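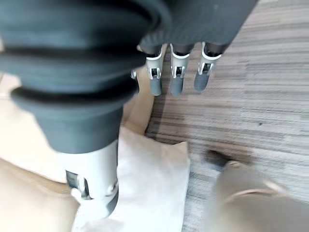 Notebook entry, 23 January 2020 - paper conditioning and adhesive tests

Present: A. Daher, G. Magaña. Entry written by Daher.

The purpose of this session was to compare the wheat starch paste now in use with the Brastex methylcellulose for mending tears in the Skindthorpe parish maps. All trials were carried out on discarded endpapers of similar weight. No original sheets were handled.

Sheet 2172 remains on hold until the ink has been tested for bleeding. Ms. Lauritsen has asked that it stay in its folder until she has signed the treatment form.

Paste trials
Paste was cooked in the morning, strained twice and thinned to the consistency of light cream. Mends were made with torn strips of tissue, pressed between blotters under glass and left for 30 minutes before the first change of blotter. Three of the 4 strips lay flat. The remaining strip cockled along the feathered edge, and Magaña considers that the paste was applied too heavily there. I agree.

The methylcellulose mends were clear and did not pull the paper, but two lifted at the corner when flexed. It may still serve for facing, or for softening old glue on the spines. It is not recommended for the fold tears.

Humidity
The room held at 52 percent until the door to the corridor was propped open for the delivery. Colleagues are asked to keep it closed while mends are under weight.

Supplies
The Grendeo tissue is down to 26 sheets. Mr. Nasrallah has been asked to reorder the same weight. The substitute sent in August was too stiff and should not be accepted again.

To do
Repeat the fourth strip with thinner paste.
Spot test the red and brown inks on 2172 - Saliba to assist.
Wash the horsehair strainer properly. It was put away with dried paste in the mesh.
Check the corner mends again after the weekend.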